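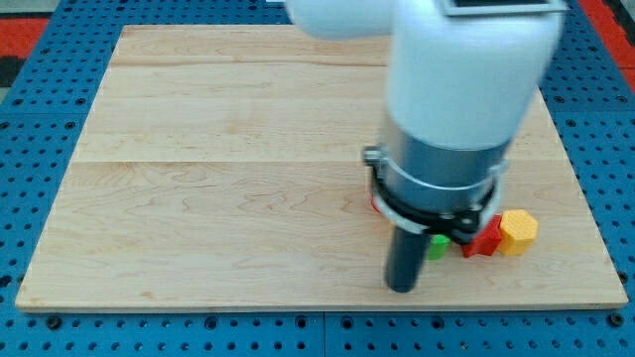 Rultix Coloured Blocks: board and sorting set

Maintained by Maksym Dovhaniuk and Mogens Skov
Status: in use, last revised in December

What this is

Notes and files for a set of small coloured blocks and the flat wooden board they are laid out on. The set is used for sorting and placing tasks at the Cliltcombe workroom. The files list the layouts, the order in which blocks are placed, and the outcome of each session. If you only want the layouts, open layouts.csv and ignore the rest.

Contents

layouts.csv: one row per layout, 975 rows
sessions.csv: one row per session, with the layout used and the result
colours.txt: colour names as we use them
board.txt: board measurements and how to mark the corners
changes.txt: what was altered and when

The board

Any flat, light-coloured wooden board will do, provided it does not rock. Ours lies on a blue perforated table. Set the front edge of the board parallel to the front of the table before you start. Positions in layouts.csv are measured in millimetres from the front left corner, so a board that has been turned round will give wrong figures.

Do not varnish the board. We tried it on the second board at Kostolstead and the blocks slid when the table was knocked.

The blocks

Red and green are the colours used in every layout. The others vary, and colours.txt gives the full list. Light green, lime and bright green are all entered as "green". Please don't add new names for shades.

Blocks may touch each other but must not be stacked. A cluster is entered as one group with the same group number in each row. Wipe them with a damp cloth and let them dry before they go back in the box.

Recording a session

Lay out the blocks from the row you have chosen. Enter the row number first, then the start time. Each session has 10 placements. A block that ends up within 9 mm of its mark counts as placed. One that has tipped over counts as missed, even if it is on the mark.

Known problems

Rows copied from the old Hrytsenko sheets have the group column empty.
Sessions held on a Sunday were entered by hand and 2 of them have no start time.
Some early rows say "lime". Read it as green.

Corrections

Send the row number and the correct value to Mogens Skov. Maksym Dovhaniuk looks after the board files. Please don't renumber rows, as sessions.csv refers to them.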